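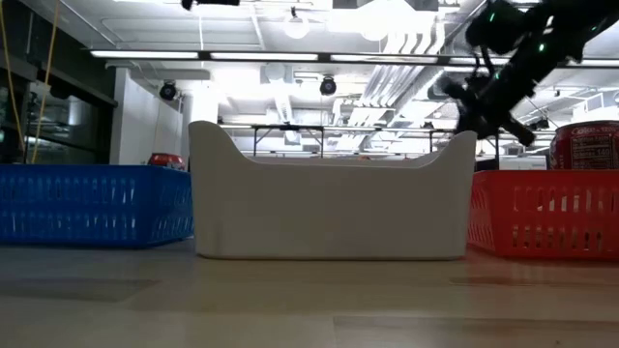
Speaker notes: Flat Color Portraits for Screen Print and Small Repeat
Talk length 40 minutes plus questions. Notes follow slide numbers. Text in parentheses is for me.

Slide 1. Title
Name, studio, contact. Say that the slides will be posted after the session and that the file templates are linked from the last one. Work shown is from the Pelline portrait series, done with Hülya Kozan (drawing) and Jairo Urrego (separations). I handled color and press files.

Slide 2. What the series is
Head-and-shoulders portraits of fictional pop singers, drawn in the style of Saturday cartoons and printed as posters, shirts and a wrapping paper. The singers don't exist. This kept us clear of likeness rights, and the legal side gets one slide near the end and no more.
Every portrait started as a pencil drawing, went to vector, and was separated by hand. No halftones in the first edition. The second edition has them in the hair only.

Slide 3. Why flat color
A flat shape prints the same on paper and cotton if the ink is right. A gradient does not. On cotton the light end of a gradient drops out below a certain dot size and the dark end fills in. The middle survives, so the face looks like a mask.
(Show the two test shirts. Hold them up, don't pass them around, they don't come back.)

Slide 4. Palette rules
Four inks per portrait, plus the stock or garment color. Rules as written on the studio wall:
Skin is one ink.
The line is never pure black.
One ink must appear in at least three separate places.
The garment color counts as a color and has to do some work.
The third rule is the one people ask about. If an ink appears only in the lips, the viewer reads it as a mistake in registration even when registration is perfect. Repeat it in an earring or a collar and the eye accepts it.

Slide 5. Line weight
Hülya draws at twice the final size with a brush pen. On reduction her thin strokes come out under one point. For the posters we kept them. For shirts we set a floor of 1.5 points and redrew anything below it. Automatic thickening was tried and rejected: it closes the corners of the eyes and rounds off the ends of strokes, and the drawing loses its speed.
Redrawing takes an afternoon per portrait. Put it in the estimate.

Slide 6. Trapping
Jairo's settings. Light inks spread under dark inks, half a point for paper, one point for cotton. The outline goes down last and overprints everything. Where two mid-value inks meet with no outline between them, do not trap. Leave a gap in the garment color instead and draw it as a deliberate line. This came out of a failed proof in May, where the trap between the orange and the green printed as a brown edge all the way around the jaw.
(Before and after on the same slide. Give them time to look.)

Slide 7. Screens and mesh
Mesh count changes the look more than the ink brand does. We used a finer mesh for the line and a coarser one for the fills. Joon-young Cha at the Dredell shop printed the shirts and asked for the fills to go down in two passes with a flash between them on dark garments. On white garments one pass was enough.
If your printer asks for a change to the art, ask to see a test pull with and without it. Joon-young made both without complaint, and in one case the version without the change was better.

Slide 8. Paper edition
Uncoated stock, warm white. The total run was 1,534 sheets across all the designs. Spoilage was higher on the portraits with large fills in the background, where the sheet curled between colors. We now leave a border of bare stock on every poster. It started as a fix for curl and stayed in the design.
(If asked about price per sheet, say it is in the handout. It is.)

Slide 9. From portrait to repeat
The wrapping paper was the hard part. A face in a repeat turns into a grid of eyes. Three things helped:
Half-drop repeat in place of a square one.
Two head sizes, the smaller at 80 percent of the larger.
Heads turned in different directions, with no two neighbors looking at each other.
Hưng Hứa built the tile. His method is to print it at full size, tape four copies together, hang it across the room and look for stripes. Screen preview hides them. Any diagonal you can see from the door has to be broken up with a small filler shape: a note, a star, a shoe.

Slide 10. File setup
One layer per ink, named for the ink and not for the object. Registration marks on a locked layer. Spot colors only, with no process values left in the swatch panel. Type converted to outlines in the press copy, live in the working copy.
Save the press copy under a new name. The Numum posters were nearly printed from a working file with a hidden sketch layer switched on. Matvii Zhuravel caught it on the film output.

Slide 11. Proofing
Screen proof for placement only. Paper proof for color relationships. Ink drawdown on the real stock for actual color. Three different jobs, and one proof can't do all of them.
View the drawdown in daylight and again under the lamps in the place where it will be sold. The Nwosu store has warm lighting, and our pale yellow vanished into the stock there. We moved it one step toward orange.

Slide 12. Rights, briefly
Style is generally not protected. A recognizable person is a different matter, and rules vary by place. If a client wants a real performer on a shirt, get the permission in writing before the first sketch and have the client pay for the lawyer. I don't give advice beyond that.
(Do not get drawn into named cases. Move on.)

Slide 13. What I would change
Fewer designs in the first release. Some of them share a palette so closely that they compete on the wall. I would also have set the line color earlier. It went from brown to navy after a third of the portraits were separated, and all of those had to be checked again for contrast against the hair.
The skin ink in portrait 94 is still wrong. It was mixed from the end of one bucket and the start of another. The reprint will match the chip.

Slide 14. Links and templates
Separation template, trapping table, half-drop tile with guides. The templates open in most vector programs, but the layer colors may shift on import.
Questions. Repeat each one into the microphone before answering. Likely ones: water-based or plastisol (water-based for everything in this talk), how many screens per shirt (four, five on black garments with an underbase), where to buy the wrapping paper (sold out, second run not scheduled).
Leave the test shirts on the lectern and collect them at the end.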